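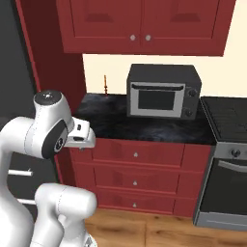 Yaqin Gu wrote in to say the old advice about hosing out a cement mixer at the end of the day is fine as far as it goes, but half the hose water ends up in the bearing and that's what killed her last one. Fair point. Went through the whole mixer page again, new bits added December 19, 2024.

Cleaning the drum
Do it at lunch too, not just at quitting time. Two shovels of gravel, half a bucket of water, let it turn ten minutes. Tip it out somewhere you don't care about. Never down a drain.
Hose the inside with the drum tilted forward. Keep the jet off the ring gear and off the back plate.
Don't beat the outside with a hammer. Dents hold concrete, then you get more dents. Plastic scraper while it's green, wire brush next day.

Before you start
Wipe the outside of the drum with form oil. Thin coat. Cooking oil works in a pinch but goes sticky by August.
Wet the inside, pour out the extra. First batch always comes out a little dry otherwise.
Level ground! A mixer on a slope wears one side of the gear and you'll hear it.

Grease
Ours is a Lundirley, bought used, and the manual says no grease on the ring gear. Same for most of them – grit sticks to the grease and grinds the teeth down. Bearings yes, gear no. If yours is the Van Wijk with the closed housing, different story, look at the manual.

Cords
Long thin cords cook motors. 12 gauge if you're going any distance, and unroll the whole reel. Plug into a GFCI, keep the connection up off the ground (a brick will do, a bucket upside down is better).
Motor hums but won't turn: switch off right away. Empty the drum by hand, then try again. Still humming, probaly the capacitor. 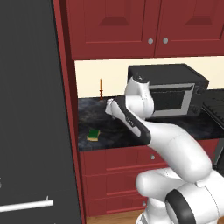 Renting or buying
Rented for years. Paid 231 for a weekend and a bit once, which hurt, and they added 200 for a dirty drum. Read the part of the form about cleaning. Take pictures of the drum before you leave the yard.
Used machines: spin the drum by hand, look for a wobble. Check the paddles are all there. New paddles for the Nuretti were 282 with shipping, more then I gave for the mixer.

Winter
Drum facing down so it can't hold water. Belt off, or at least slack. Cover it but leave the bottom open for air.
Bags of cement up on a pallet, away from the wall, oldest in front. Lumps that crumble in your fingers are ok for post holes. Hard lumps, throw it out.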